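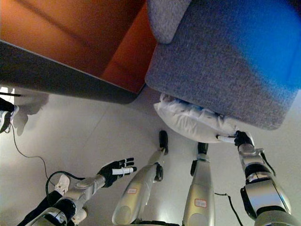

Head camera view, pillow task: right hand closed on a corner of the pillow, left hand open.

fitetti-lounge: conduct rules and data card

Version 2. Maintained by Beatriz Sampaio and Belmiro Vilela, Vimville.

What this is

A small set of head camera recordings of a humanoid robot handling soft household objects, mostly pillows, near upholstered chairs. It comes with the rules we recorded under. We put the rules first in the archive on purpose. Plenty of data cards say the collection "followed standard safety practice" and stop there. We have asked several groups which practice they meant and have yet to get a document back. So ours is in the folder as rules.txt, including the parts we broke.

Read the rules before you load anything. If you only want the pillows, the loader is at the bottom.

Contents

40 episodes, head camera only
10 further episodes held back for testing, same room, same furniture
rules.txt, the rules as they stood in July
breaches.csv, one line per rule breach, with the episode and the rule
labels_a.csv and labels_b.csv, the outcome labels from each of us, never merged

There is no force data and there are no wrist cameras. We would not trust a grasp quality claim made from this set, including one made by us.

Rules we recorded under

Rule 1. One operator has the stop within reach and does nothing else. No notes, no phone, no moving furniture.

Rule 2. Anyone who doesn't need to be near the robot stays behind the line. Anyone who does is written in the session log by role. The first version said "all personnel maintain a safe distance," which sounds fine and can't be checked. A rule that can't be broken on paper isn't doing any work.

Rule 3. Cables get routed before each episode, behind the robot's heels where possible. A cable in a walking path is logged even when it causes no trouble.

Rule 4. The start position of the object is written down before the episode begins. Writing it afterward from the video doesn't count.

Rule 5. The operator says out loud what the robot is about to do. We are less sure of this one. Meireles, our partner lab, dropped it after a month and reports no difference, but they kept no breach log, so we don't know what that report is worth.

Rule 6. An episode is stopped if a hand closes on anything other than the target object. Chair fabric counts.

Outcome labels

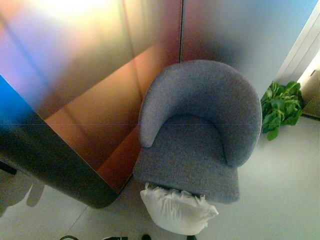 Success is the most abused word in cards like this one, and we spent more time arguing over it than over anything else in the rules. The usual definition is that the object ends up "at the goal," judged by whoever was running the session, who would also like to go home. We wrote a definition with a location and a posture in it and then labeled separately, from video, without talking. It still came apart on the easy-looking cases. Take a white pillow on the floor, pressed up against the base of a gray chair, below the seat cushion. Sampaio reads a still like that as "at chair." Vilela reads it as "on floor." Both labels are correct and they lead to opposite scores depending on which goal you hand the model. A single still can't settle whether the pillow was put there, slid there or hasn't been touched yet, and we don't accept outcome labels made from stills for that reason.

The labels we ended up with are position labels only: on seat, on floor clear of furniture, on floor touching furniture, in hand, not visible. If you want success and failure, derive them yourself and publish how you did it.

Where the two label files disagree, they disagree. Please don't average them. Someone at Manton did exactly that with version 1 and got a pillow that was half on a seat.

What we think of the existing guidance

Before writing our own rules we read what we could find. Most of it was written for arms bolted to a floor behind a fence, and it is good at that. It has much less to say about a machine that stands on two legs in a furnished room and bends over a chair. The parts people quote most often are the general ones, about risk assessment and competent persons, and those can be made to support nearly any setup. We saw the same paragraph cited for a fenced cell and for a robot in somebody's kitchen.

We are not claiming to have done better. Our rules haven't been reviewed by anyone outside Vimville and Meireles. Nothing in this archive is a certificate, and if you cite it as evidence that a home deployment is safe we will write to you.

Reflective surfaces

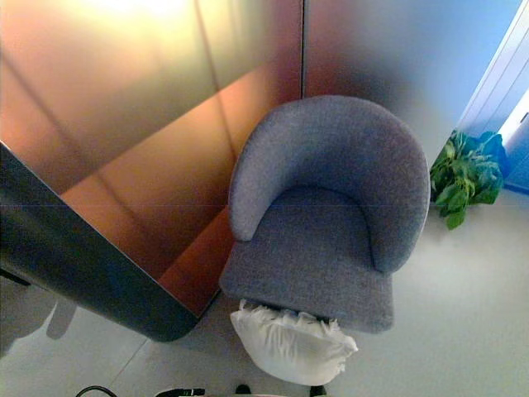 A related gap is the room itself. Guidance on test spaces tends to cover floor area, lighting level and exits, then goes quiet about finishes. Shiny wall panels change color with the viewpoint, and a color cast can spill onto fabric that looks plain gray from one step over. A detector tuned on such a room may be learning the wall. Our advice is to log the finish of every large surface in the test area and to repeat a few episodes somewhere dull. We did the first. The second is still on the list, which should tell you how much weight to put on any color-based result from this set.

Plants are worth a line in the log too. Leaves hang and shift and get treated as background until a hand goes near them.

Known problems

The head camera looks steeply down for most of the recording. Things at the lower border of the view are often visible only in part. We label those "unidentified" and leave it there -- guessing from context is how a cable becomes a tool in the annotations.

Feet and legs of people can show up at the sides. No faces are released. Any episode in which we found one was pulled before the split was made.

Rule 3 is the most often broken rule in breaches.csv. Rule 5 has the fewest entries, probably because it is the hardest to notice being broken.

The test episodes share a room with the training ones. A good score on them says you can handle this room.

Don't use it for

Claims about safety around people
Comparing grippers or hands
Any benchmark table that reports one number

Loading

Unpack the archive, keep the folder names, and run load.py with the path as its only argument. It prints the breach log for each episode before it returns any images. You can turn that off with the quiet flag. We would rather you didn't, at least the first time.

Corrections

Send them to either maintainer with the episode number and the rule or label in question. We read them on Friday. Disputed labels are added as a new file, and the old ones stay where they are.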